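Brurell HG-2 Hand-Held Gripper, Two-Jaw, with Ribbed Pads

Sold singly or as a matched pair
Order code: HG-2 (single), HG-2P (pair)
Page revised February 25, 2018

Overview

The HG-2 is a manually guided two-jaw gripper for recording pick-and-place work on small, soft or irregular items. The operator holds the handle and closes the jaws with the trigger. A wide-angle camera mounted above the jaws records the fingertips and the work surface. The jaws are built as near mirror images and move through a pivoted linkage, so that the pads stay centered on the camera axis through the full stroke.

The pair version consists of two units with separate triggers and separate recorders. Both units use the same jaws, pads and pins.

Supplied with each unit

Handle with trigger and return spring
Left and right jaw, black, assembled
Two ribbed pads, dark blue, fitted
Camera bracket with two clamp screws
Pad removal tool
Printed setup sheet

The camera, storage card and charger are ordered separately. See the Welora camera kit page.

Pads

Pads are ribbed across the contact face and are held by a dovetail in the jaw. The standard pad suits fruit, small packages and light tableware. The Lozano soft pad fits the same dovetail and is recommended for thin-skinned items such as cherry tomatoes. Left and right pads are not interchangeable. The part number is molded on the back face.

Always replace pads as a set. A new pad opposite a worn one shifts the grip point off center and shows up in the recording as a sideways drift at closing.

Setup

1. Clamp the handle in the bench stand with the jaws pointing away from you.

2. Fit the camera to the bracket and tighten the clamp screws by hand only.

3. Open the jaws fully. Both tips must show in the camera view at equal distances from the center line. If they do not, loosen the bracket, turn it until they do, and tighten again.

4. Close the jaws on the setting bar. The ribs of both pads should touch the bar along their full length. A gap at the tip means the inner pin is worn or the pad is not seated.

5. Remove the bar and cycle the trigger 60 times. Repeat step 4.

6. Lay out a mixed test surface using items of different size and color on a cloth, some close together and some apart. Include a plate with a raised rim. Approach the items with the jaws open and confirm that the pads and the target between the tips can be told apart in the recording.
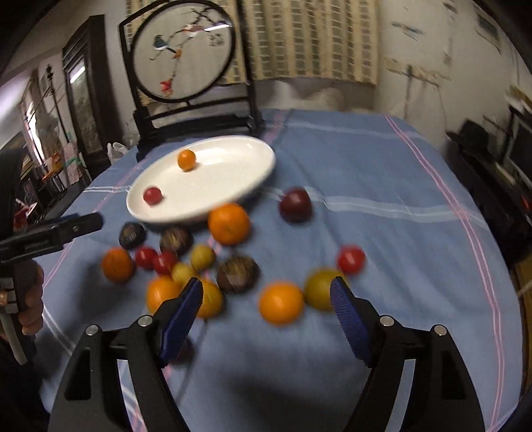

7. Play back the recording at reduced speed. If items blur during the approach, shorten the exposure before changing anything on the gripper. If they blur with the handle held still in the stand, check the bracket screws.

8. For pair use, repeat steps 1 to 6 on the second unit, then record one pass with both units over the same surface. Start both recorders before lifting either handle.

Routine care

After each session: wipe the pads with a damp cloth. Fruit juice left between the ribs hardens and reduces grip. Do not use alcohol on the soft pad.

Every 22 hours of use: check the pivot pins for side play. Each jaw has an outer and an inner pin. Apply one drop of Gukska light oil to each, work the trigger, and wipe off the excess. Keep oil off the pads.

Every April, or sooner under heavy use: replace the return spring and check the jaws against the setting bar.

Replacing a pivot pin

Remove the pad first. Support the jaw on the pin block and press the old pin out from the unmarked side. Clean the bore, press in the new pin until the head sits flush, and check that the linkage arm swings under its own weight. Do not ream the bore. A jaw with an oversize bore must be replaced as a complete assembly.

Faults

Jaws close unevenly: pad not seated, or worn inner pin.
Jaws do not open fully: weak return spring, or dried residue between the linkage arms.
Item slips at lift: contaminated ribs, or oil on the pad.
One tip missing from the view: bracket turned on the handle.
Clicking at the end of the stroke: loose trigger stop screw.

Specifications

Weight without camera: 745 g
Pivot pins: four, two per jaw
Spare pad set: HG-17
Soft pad set: Lozano, HG-17S
Lubricant: Gukska light oil

Spare parts

Pads, pins, springs and complete jaw assemblies are kept in stock. Setting bars and pin blocks are made to order. State the serial number on the underside of the handle when ordering jaws.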